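Gripper keeps missing white packet on white table, help??

werkudell
15/04/2022
Club project, sorting task for the May meet. Arm has to pick up a paper-like white packet with coffee beans printed on it. Wrist camera loses the edge evry time. Any ideas?

Trerkov
Put dark card under it. Done.

Slaoui_bench
Same trouble with ours. White on white is hopeless — aim for the print instead. We look for the green banner, then offset towards the middle. 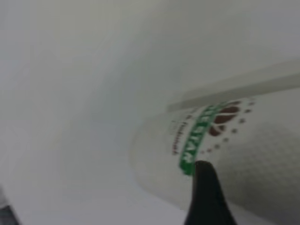
Also slow the last bit of the approach right down and wait around 700 ms before closing. Try 2 lamps, one each side, shadows were fooling our edge finder. Took us 3 goes to get teh offset right.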